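Search this journal Advanced search Go

4.2 Sorting without instructions

The sorting literature assumes that people, left alone with a set of colored shapes, will sort them by color or by shape. Our pilot participants, left alone with a set of colored shapes, mostly built something and knocked it over. Ganel's procedure, on which ours is modeled, deals with this by telling participants to "put together the ones that belong together," a phrase that has kept reviewers busy ever since. We kept the phrase. Attempts to improve it produced longer questions from participants and, in one case, a short lecture on what belonging means.

Each of the 30 participants completed 12 trials. A trial began with the pieces already spread over a pale wooden board, and ended when the participant said "done" or had touched nothing for five minutes, whichever mercy came first. Layouts were drawn up in advance by the second author and set out by hand between trials (Figure 3).

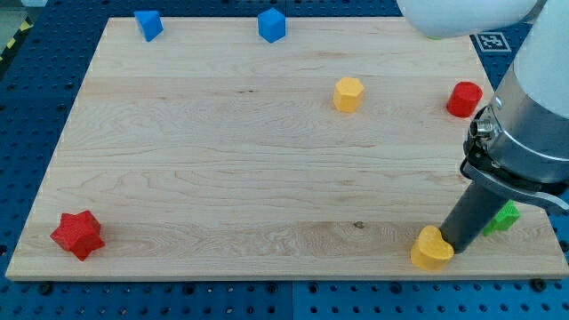
Figure 3. Plastic pieces on the sorting board.

Color and shape do not carry equal weight in a set like ours, and we did not try to make them. Previous studies balance the two with some care, so that every color appears in every shape and the participant faces a tidy grid in disguise. Household objects offer no such courtesy, and neither do toy boxes. In the layout of Figure 3, a participant sorting by color can pair the blue cube with the blue prism, or the red star with the red cylinder, and feel that progress is being made. A participant sorting by strict shape has a harder afternoon, and the yellow heart in particular has no natural relatives. Several participants solved this by declaring a category of "fancy ones," into which the star and heart went together. Our coding scheme had no entry for fancy. It has one now.

Two coders, Gavrilă and Surdu, worked from the final arrangements only and did not know the order of trials. Disagreements went to Oprea, who settled them over lunch. Most concerned spacing: whether a piece left a short way from a pile was a member of the pile, a pile of its own, or something the participant had stopped caring about. We adopted the Stanciu rule, under which a piece belongs to its nearest neighbor unless the participant objects aloud. Participants objected aloud more often than the rule's author seems to have expected.

Trials in which the pieces were stacked were kept in the analysis and coded by what stood on what. We report these separately in Section 5, where they cause the most trouble.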